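About Drendetell

Drendetell is an evening language school in Inedham. We teach Italian, Portuguese, Swahili and Urdu to adults of every age and level, and we love doing it.

The school began with one Urdu class of seven people above the old Cedeck shoe shop, taught by Tanveer Pirzada, who still takes the beginners on the first evening of every term. Tanveer had been asked by a neighbour how to greet her new in-laws properly, and the lesson grew from there! We've now been going for 20 years, and 656 people signed up for a course last year, which was our busiest yet.

Our classes are small and noisy. You'll be speaking from the first ten minutes, probably badly, and so will the person next to you. We do teach grammar (some of us are very fond of it) but it comes in when you need it, usually just after you've tried to say something and got stuck halfway.

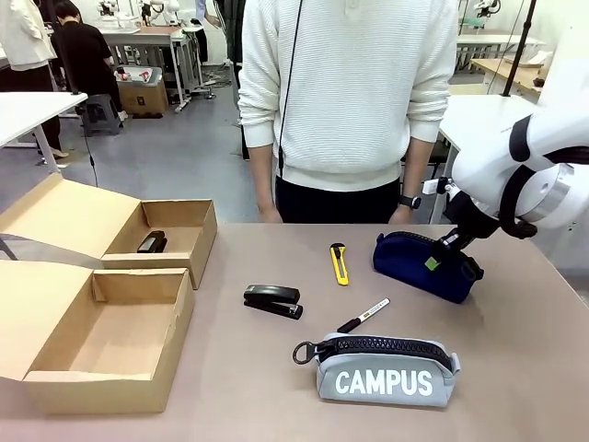

Swahili joined the timetable when Mwakyusa, the community choir, wanted to understand the words they were singing. They came as a block booking for one term and stayed for four, and there is still a fair bit of singing in that class - you don't have to join in, but most people do.

We also have a lending library of 3,241 books, from picture books to fat crime novels, and any student can borrow from it. The Portuguese shelf is especially good at the moment. Ask for the short stories if you're in your second year.

Evening classes start at 7 and finish at half past eight, with tea in the middle. New courses begin in September, January and March, and you can move up or down a level in the first fortnight without paying anything extra. If you're not sure where you belong, come in for a chat before term starts and we'll find you a seat.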